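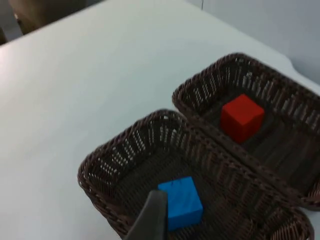
바 영업 전 안전·위생 점검표 (점검자 의견 포함)
대상: Clanham 1층 바 카운터, 백바, 지하 음료 창고
점검 주기: 매 영업일 개점 전, 월 1회 정밀 점검
문서 상태: 11월 정밀 점검분 반영

판정 기준
적합: 조치 없음
주의: 영업 가능, 다음 점검 전까지 시정
부적합: 해당 설비 또는 메뉴 사용 중지
해당 없음: 당일 미운용

1. 플레이밍(불꽃) 칵테일 제조 구역

1.1 불꽃 제조는 카운터 좌측 스테인리스 작업대에서만 실시한다.
판정: 적합

1.2 작업대 상부 1미터 이내에 종이 메뉴, 천 장식, 건조 과일 걸이가 없다.
판정: 주의
의견: 건조 오렌지 걸이가 기준선 안쪽으로 들어와 있음. 우측 기둥으로 이동할 것. 지난달에도 같은 지적이 있었음.

1.3 고도수 주류 병은 점화 전에 마개를 닫고 작업대 밖으로 옮긴다.
판정: 적합
의견: 불꽃이 있는 잔에 병에서 직접 추가로 붓는 행위는 금지. 추가분은 소형 지거에 미리 계량한다.

1.4 가열용 금속 머그의 손잡이에 유격이 없다.
판정: 부적합
의견: Vitelis 머그 4개의 손잡이 리벳이 헐거움. 두 머그 사이로 불붙은 술을 옮겨 붓는 메뉴는 교체품 입고 시까지 중지. 해당 머그는 세척 후 별도 보관, 일반 음료용으로도 쓰지 않는다.

1.5 점화 도구는 긴 노즐형을 사용하며 연료 누출이 없다.
판정: 적합

1.6 소화 덮개(금속 뚜껑)가 작업자 손이 닿는 거리에 있다.
판정: 적합
의견: 덮개 지름이 신형 잔보다 작음. 신형 잔은 불꽃 메뉴에 사용하지 않는다.

1.7 주방용 소화기의 압력 지시계가 녹색 범위에 있고 안전핀이 체결되어 있다.
판정: 적합
의견: 점검 꼬리표의 기재란이 거의 찼음. 새 꼬리표 부착 필요.

2. 유리 기구

2.1 잔의 테두리와 굽에 이 빠짐이나 실금이 없다.
판정: 주의
의견: 재고 2,431개 전수 확인. 쿠프 54개 폐기 처리. 파손 위치가 대부분 굽 가장자리이며, 세척기 랙의 칸 간격이 맞지 않는 것으로 판단함. 랙 교체 전까지 쿠프는 손세척한다.

2.2 불꽃 메뉴용 잔은 내열 표시가 있는 것만 사용한다.
판정: 적합

2.3 냉동고에서 꺼낸 잔에 뜨거운 액체를 붓지 않는다.
판정: 적합
의견: 냉동 잔 선반과 내열 잔 선반의 라벨 색이 비슷함. 내열 잔 쪽을 적색으로 변경 요청.

2.4 제빙기 주변에서 유리가 깨진 경우 얼음 전량을 폐기하고 통을 온수로 세척한다.
판정: 해당 없음

3. 얼음 및 제빙기

3.1 얼음 스쿱은 얼음통 밖의 전용 거치대에 둔다.
판정: 부적합 → 현장 시정
의견: 점검 시작 시 스쿱이 얼음 속에 꽂혀 있었음. 세척 후 거치대로 이동 완료.

3.2 제빙기 내벽에 물때와 분홍색 점막이 없다.
판정: 적합

3.3 정수 필터가 교체 주기 이내이다.
판정: 주의
의견: 필터 하우징에 교체 월이 적혀 있지 않음. 유성펜으로 기재할 것.

3.4 배수관 끝과 바닥 배수구 사이에 공간이 있다.
판정: 적합

4. 비터스, 시럽, 생과일

4.1 소분한 비터스 병에 제품명, 소분일, 도수를 표기한다.
판정: 주의
의견: 스포이트 병 일부에 도수 누락. Vukadinović 허브 리큐어와 자가 제조 오렌지 비터스는 색이 비슷하므로 병 모양을 다르게 할 것.

4.2 설탕 시럽은 500ml 병 단위로 제조하고 냉장 보관한다.
판정: 적합
의견: 대용량 통에서 덜어 쓰던 방식은 중단됨.

4.3 생과즙은 당일 착즙분만 사용한다.
판정: 적합

4.4 달걀흰자를 사용하는 메뉴에 알레르기 표시가 있다.
판정: 부적합
의견: 신규 메뉴판의 사워 항목에 표시 누락. 스티커 부착 전까지 주문 시 구두로 고지한다.

4.5 가니시 용기는 뚜껑이 있고 집게가 따로 있다.
판정: 적합

5. 탄산 설비 및 지하 창고

5.1 이산화탄소 실린더는 세워서 체인으로 고정한다.
판정: 적합

5.2 창고의 가스 경보기가 작동한다.
판정: 적합
의견: 시험 버튼으로 경보음 확인. 문 밖에서도 들림.

5.3 Pokmont 레귤레이터 연결부에 비눗물 시험을 실시하여 기포가 없다.
판정: 주의
의견: 2번 라인에서 미세 기포. 와셔 교체 후 재시험하며, 그 전까지 2번 라인은 밸브를 잠근다.

5.4 고도수 주류는 보일러실 쪽 벽면 선반에 두지 않는다.
판정: 적합

5.5 계단 조명과 미끄럼 방지 띠에 손상이 없다.
판정: 주의
의견: 아래에서 세 번째 단의 띠가 들떠 있음. 상자를 들고 내려갈 때 발이 걸릴 위치임.

6. 미시정 항목
1.2 건조 과일 걸이 이동
1.4 머그 교체, 해당 메뉴 중지 유지
2.1 쿠프용 랙 교체
3.3 필터 교체 월 기재
4.1 소분 병 도수 기재
4.4 알레르기 표시 스티커
5.3 2번 라인 와셔
5.5 계단 띠 재부착

재점검은 12월 정밀 점검 시 실시한다. 단, 1.4와 5.3은 부품 입고 당일 개점 전에 별도로 확인하고 결과를 본 점검표 뒷면에 기록한다.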